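Kitchen Table Podcast Recording: Tips for a Cleaner Voice Track
Multby Home Notes
Updated 21/07/2023

Most home podcast recordings are made at a table, and most of their faults come from the room, the table and the distance between mouth and microphone. The tips below assume one or two speakers, a dynamic microphone and a free recording program. None of them needs an acoustic treatment kit.

Choosing the room

Pick the smallest room with the most fabric in it. A bedroom with a carpet and a full closet is usually better than a kitchen. If the kitchen is the only choice, close the window, draw the curtains and hang a folded blanket over the back of a chair, one arm's length behind the speaker. The microphone picks up what bounces off the surface behind you more than what is behind the microphone itself, so treat that side first.

Clap once, sharply. A ringing tail with a pitch to it is flutter between two parallel hard surfaces. Cover one of them. Covering both gains very little.

Noise sources to switch off

Refrigerator (put your car keys inside it as a reminder to turn it back on).
Range hood and bathroom fan.
Dishwasher, including the drain cycle.
Dimmer switches. Set them to full or to off. Anything in between can put a buzz on an unbalanced cable.
Phone chargers on the same power strip as the audio interface.

Leave the heating or air conditioning off for the length of a take and run it between takes. In August this limits a session to 70 minutes in our upstairs room, and interviews are planned to fit.

Decoupling the microphone from the table

A hard tabletop passes on every tap, cup and elbow. A short desk stand carries these straight into the capsule as low thumps, and they are difficult to remove later without thinning the voice. In order of effect:

1. Use a floor stand with a boom that does not touch the table.
2. Failing that, clamp a boom arm to a separate piece of furniture.
3. Failing that, put the desk stand on a folded bath towel, at least four layers.

The foam feet sold with cheap stands do almost nothing at low frequencies. A shock mount helps, but only if the cable is left slack. A tight cable bypasses the elastic and carries vibration around it. Leave a loop the size of a saucer and tape the cable to the stand below the loop. 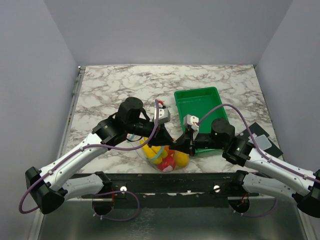
Tighten every joint on the boom before setting the level. A joint that creeps during a take changes the distance to the mouth, and the change in tone is audible even when the change in volume is not. The Pidinell arm we use has a friction knob at the middle joint that loosens with repeated folding. A quarter turn before each session is enough. Do not use pliers on it - the insert is plastic and will strip.

Distance and angle

Place the microphone 5 inches from the mouth, slightly to one side, pointing at the corner of the lips. Measure once with a spread hand and remember which finger reaches. Speaking across the capsule reduces plosives on P and B without a large pop filter. If a filter is used, keep a two-finger gap between it and the grille.

With two speakers, seat them across a corner of the table, each microphone facing away from the other person. Keep the distance between the microphones at least three times the distance from each mouth to its own microphone. Closer than that, each voice lands on both tracks and the mix sounds hollow.

Levels

Set the gain while speaking at full show volume, including a laugh. Peaks should sit near -12 dB. Leave the rest as headroom. Raising a quiet file later costs a little hiss, while a clipped file cannot be properly repaired.

Record 30 seconds of silence at the start with everyone seated and still. This is the noise sample for cleanup, and it will also show any source missed in the list above.

Simple processing order

High-pass filter at 70 Hz for low voices, 100 Hz for higher ones.
Noise reduction, lightly. Stop when the breaths start to sound watery.
Cut 2 or 3 dB in the boxy range if the voice sounds like it is in a cupboard.
Add a small lift at 3000 Hz if consonants are hard to follow on a phone speaker.
Compression, then loudness.

Do the noise reduction before the compression. Compression raises the floor between words, and the reduction then has more to remove. Work on a copy. The Baneo recorder saves over the original file by default, and the setting that prevents this is under Storage, not under Audio.

Small items worth keeping in the drawer

Gaffer tape. It comes off furniture cleanly if removed the same day.
Two spare XLR cables of different colors.
Felt pads for the bottoms of cups and glasses.
A pencil for marking the script. Pens click.
Printed pages in single sheets, unstapled, laid side by side so they need not be turned.

Storage

Wipe the grille with a barely damp cloth and let it dry before it goes into a case. Foam windscreens can be washed by hand in lukewarm water with one drop of dish soap, pressed flat in a towel and left overnight. Replace the foam when it sheds crumbs.

Coil cables over-under and close them with a hook-and-loop strip. Wrapping around the elbow twists the conductors and the cable will not lie flat again. Our cables hang on a Mansilla coat rail inside the hall closet, longest on the left.

See also: Recording phone interviews at home; Labeling and backing up audio files.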